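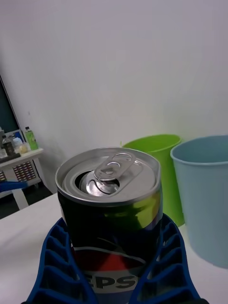 4. Findings from the Lungu site

4.1 The work before and after the arms

Vuline runs the dishroom and drink service for the staff restaurant at Lungu. At the time of our study it employed 27 people there across two shifts. Before the change, used drinkware and cans came back on trays to a single counter, where one person took cans off by hand and lined up cups by color for the rack. Workers called this "the pick." It was done standing, in turns of an hour, and at the midday peak the counter received over 200 trays.

The two-armed station was supplied by Tedato and runs a control program called Plodness. It takes over the part of the pick that involves separating cans from cups. Trays are still emptied by a person, who also deals with food, paper and glass. We interviewed workers on both shifts and observed the counter from 11 a.m. to 3 p.m. during July. We also spent time at the setup bench next to the dishroom, where new items are tried with the arms before they are added to the line. Figure 1 was taken there.

Figure 1. Setup bench with a can in front of three cups and both grippers open. 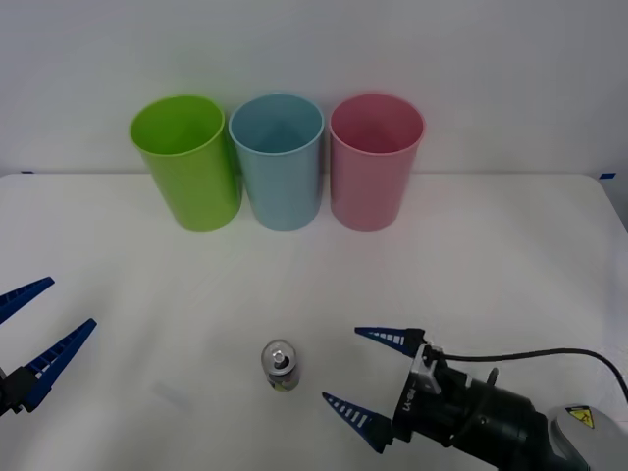 4.2 Who attends to the machine

The original plan gave the station no operator. A shift lead would clear faults when they came up. In practice the same few workers were called over each time, mostly those who had been on the pick longest. They knew which cups tended to stick together and which cans came back crushed, and they began to sort trays with the arms in mind before sending them on. One of them described it as "packing for someone with bad hands."

None of this appeared in the job descriptions. When we asked managers who was responsible for the station, they named the shift lead. When we asked workers, they named a coworker. The difference matters for pay, as the lead receives an allowance for equipment duties and the others did not.

The setup bench had a similar history. Tedato's technicians ran it for the first weeks and then handed it to the site. Trying a new item means placing cups and cans by hand, starting a trial, stopping it, and placing them again. 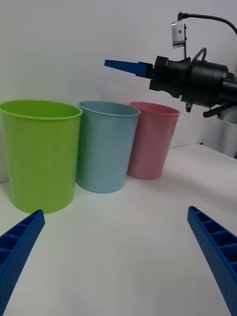
Workers assigned to the bench found this slow but preferred it to the counter. They could sit between trials, and they could talk. Several said that they had not spoken much with people from the other shift until the bench gave them a reason to leave notes. The notes were kept in a school exercise book and covered matters such as spacing between cups, cans with bent tabs, and which trials to repeat.

Not everyone gained from the new arrangement. Of the workers who answered our survey, 78 percent said the counter was less tiring for the wrists and shoulders than before. Those who remained on tray emptying said the pace had gone up. The arms work at a steady rate, and the person feeding them had fewer chances to slow down when the restaurant was quiet, because trays were now held back and released in batches.

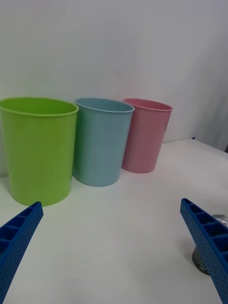 4.3 Changes made during the study

Midway through our visits Vuline added bench work to the regular rota, open to anyone who asked. It also moved the equipment allowance from the shift lead to whoever was assigned to the station that day. The batch release of trays was dropped on the late shift and kept on the early one, where the midday peak falls.

Workers on the early shift asked for a stop button within reach of the tray counter. The existing one was on the far side of the station, and using it meant walking around the dish racks. The request was still open when our fieldwork ended.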